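The Drawer of Flashlights: A Gallery of Battery Doors

I have owned too many battery-powered things, and I've stopped believing what the packaging says about them. "Tool-free battery access" is the phrase that got me started. It's printed on the flashlight that took me a butter knife and most of an evening to open. It's printed on a bathroom scale with a door so thin that the clip snapped on the first try. So this page is a gallery of battery compartments, with a line or two of complaint for each. One picture is up so far. The entries without pictures are here because I'm more annoyed than organized, and the annoyance got to the page first.

Some ground rules. Nothing here was sent to me by a manufacturer. I don't rate things with stars. If I say a door is bad, I mean it was bad on the one I had in my hands, and yours may be a jewel.

The Dixit lantern
A screw in the base, a gasket under the screw, and a spring under the gasket that wants to be on the other side of the room. The leaflet says to replace all the cells at the same time, which is fair advice. It then says to do this "in the field." Whose field? I did it at the kitchen table at 11 at night with a desk lamp and I still lost the gasket under the stove.

The Wostitz kitchen timer
Sliding door, no screw, works fine. I wanted to hate it. The plus and minus signs are molded black on black, so you find out which way the battery goes by trying both.

Round black housing, red tab
A blue cell lying at a slant down in the opening, "LR" on its label, and a pair of round recessed holes at the shoulders. The red tab with the grooves is the one bit of color on the shell, and I'll give it that much, you won't miss it. Whether a bright tab makes up for a deep compartment is another matter. I have doubts about any battery bay that you work on from above. 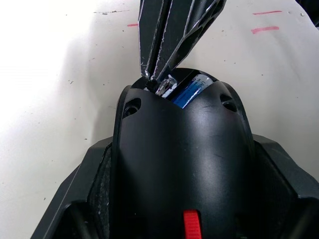
Esuvbridge wrote in to say that I'm too hard on deep compartments. A shallow one lets the cell bounce loose the first time the thing is dropped, and a snug one keeps it where it belongs, so a bit of digging twice a year is a fair price. The same message recommended laying a ribbon under the cell before closing up, and pulling on the ribbon to lift it out.

I've tried the ribbon. It works on the first change. By the second it has frayed or slid off to the side, and you're back to fingernails. As for the dropping, I'd like to see some proof. My old radio has a shallow tray and has fallen off the same shelf more times than I care to admit, and it has never spat out a battery. The snug flashlight, meanwhile, rattles.

The doorbell
The maker claims 3,000 rings on one set. I can't say I've had that many visitors, and the set was flat by May. To change it you take the whole button off the door frame, which means scraping off the sticky pad, which means buying another sticky pad. They sell those separately, naturally.

The remote with the coin cell
You push a tab sideways and pull the tray out at the same time. Two hands for this, and a third to hold the remote. I do approve of coin cells being hard to get at where there are small kids around, so I'll keep my grumbling short.

A word on the letters
Readers keep asking me what the "LR" on a battery stands for. It's a standard code: the L is for alkaline chemistry and the R is for round. The number that comes after gives the size, so LR6 is what the store calls AA and LR03 is what it calls AAA. I mention it because one shop in Drotusau had a sign promising that its "LR type" cells were a special long-life line. They were ordinary alkalines with a markup of 53 cents apiece. Read the label, skip the sign.

Also on labels: the date printed on the package is a shelf date. It tells you how long the cell should keep if it's left alone in a cool place. It has nothing to say about how long your lantern will stay lit, whatever the guy at the counter thinks.

Still to come
The drawer holds more than 19 dead or doubtful gadgets, and I'll add them as I get them open. Next is a talking thermometer with a door I haven't located yet. The manual says it's on the back. I have looked at the back.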